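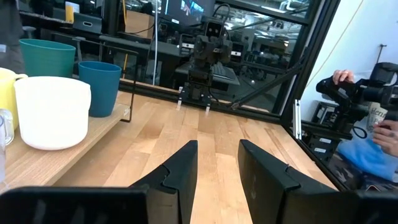
グアダルーペ・ナバさんからは、前回の報告について、貸出の延べ件数だけでは地区ごとの違いが分からず、次の配分を決める材料にならないという指摘を受けた。そのため今回から、件数を地区別に分けて記載する。

食器貸出事業「ヌノラ」 進捗報告
提出日 12/16/20
作成 ナタリア・セペダ

1 貸出の状況
今期に貸し出した食器は延べ3,145点である。内訳はフィゲロア地区が2,094点、カリク地区が824点、残る227点は両地区の外からの申し込みによる。フィゲロア地区では11月の町内行事が重なり、同じ週に申し込みが集中した。皿が足りなくなり、一部の団体には日程をずらしてもらっている。カリク地区は会合での利用が中心で、湯のみとコップの比率が高い。

2 返却と洗浄
返却の遅れは3件あり、いずれも翌週までに戻っている。洗浄は当初、借りた団体が済ませて返す決まりにしていたが、茶渋や油の残りが目立ち、事務所で洗い直す手間がかかっていた。11月からは軽くすすいで返却してもらい、本洗いは事務所で一括して行う方式に改めた。作業時間は週あたりで見るとあまり変わっていない。ただし、洗い残しに関する苦情はこの変更以降届いていない。

3 破損と補充
破損は小皿とガラスのコップに多い。運搬箱の仕切りが薄く、車で運ぶ間にコップどうしが当たることが原因と考えている。仕切りを厚手の布に替えた箱をエリベルト・キンテロが試作し、カリク地区の便で使い始めた。従来の箱との比較は次回の報告に載せる。小皿は予備から補充したため、予備の残りが少ない。

4 経費
支出は計画の範囲に収まっている。洗剤と水道の費用は、一括洗浄に切り替えた分だけ増えた。一方で印刷費が余っている。申込書を紙からメールに移したためで、この残額を運搬箱の材料費に回したい。費目の変更にあたるため、承認をお願いする。

5 今後の予定
フィゲロア地区の置き場は契約の更新時期を迎える。家主との話し合いは任桂蘭が担当しており、現在の条件での継続を希望すると伝えた。返事はまだない。更新できない場合は、カリク地区の置き場に棚を増やして一か所にまとめる案がある。その場合は配送の距離が延びるので、燃料費の見積もりを別に提出する。

貸出台帳の写しは別便で送付する。地区別の集計表に不足する項目があれば、セペダまで連絡をいただきたい。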